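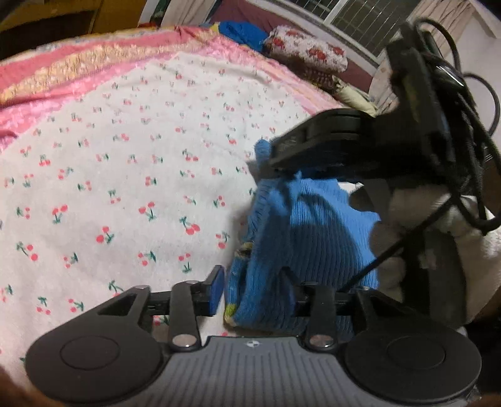
Windora Home Textiles — Repair and Care Department

We are the part of Windora that works with textiles after they have been sold. Our colleagues in the front of the building sell bed linen, blankets and knitted clothes. We mend them, wash them when they need special care, and answer the letters of customers who are not sure what to do with a stain or a hole. The department is small and it is on the ground floor, behind the shop, with its own door to the yard.

How we started

In the beginning there was no department. There was one sewing machine near the window, and if a customer brought back a duvet cover with a broken button, somebody from the shop would sew a new one before lunch. After some time the customers began to bring things which were not bought from us: a tablecloth from a grandmother, curtains from an old flat, a jumper with a thin elbow. The shop did not like to send these people away, so a second table was bought, and then a shelf, and then we had a name on the door.

The first large order came from Barros, a guest house on the hill road. They had many sheets with worn middles and strong edges, and they asked if it is possible to save them. We cut each sheet along the centre and joined the two outer sides, so the strong part came to the middle. This is an old method and it leaves a flat seam. Barros still sends us its linen every July, before the full season.

What we do

Most of our work is bed linen. We close torn seams, change elastic in fitted sheets, replace buttons and zips, and make small sizes from large ones. A double sheet that is too worn for a double bed can often become a good sheet for a child's bed, and the remaining cloth gives one or two pillowcases. When the cloth has a print, we try to put the pattern in the right direction, but this depends on how much is left and we will tell you before we cut.

We also mend knitwear. Ribbed knits need more patience than flat ones, for the reason that the mend has to stretch together with the rib. We work with a thread as near to the colour as we can find. If you prefer a mend that can be seen, please say so when you bring the piece; some customers like a bright patch and we enjoy making them.

We do not repair leather, fur, carpets or mattresses. For shoes and bags we can recommend Jastik, two streets from us, and they send their torn coats to us in return.

How to bring something

Please wash the piece before you bring it. It can be a simple wash, without softener, and it does not have to be ironed. Put a safety pin or a piece of coloured thread at the place where the damage is, as small holes are difficult to find again in a large sheet. At the desk we look at it together with you, write a ticket and tell you a price. You can say no to the price and take the piece home, and there is nothing to pay for the looking.

The desk opens at 10 in the morning. Simple mending is usually ready in 2 weeks. Knitwear takes longer, above all in autumn, when everybody opens the wardrobe at the same time. We keep finished work for 100 days and after this we write to you once more.

For guest houses and schools

If you have 20 pieces or more, please write to us first and do not bring them directly to the desk. We collect inside the town, and for places further away we can agree on a meeting point. Each bag should have a list inside. We return the list with a mark for every piece: mended, made smaller, or not possible.

The remnant shelf

What cannot be mended is not thrown away. Clean cotton goes to the remnant shelf near our door, where you can take it for cleaning, for stuffing or for a school project. Larger pieces are sold by weight — the money buys thread and needles for our evening course.

The course is called Jallell, after the lane where the first lessons were given. It is for people who have never held a needle as well as for those who only want company while they sew. We teach how to sew a button, how to close a seam by hand and how to darn a sock. You need to bring one thing to mend and your glasses if you use them. Needles, scissors and tea are in the room.

Contact

Please write to the Windora address and put "Repair and Care" in the subject line, otherwise your message goes to the shop and comes to us a day later. A description of the cloth and the size of the hole is a great help. If there is a care label, please copy what is written on it, also when only half of it can still be read.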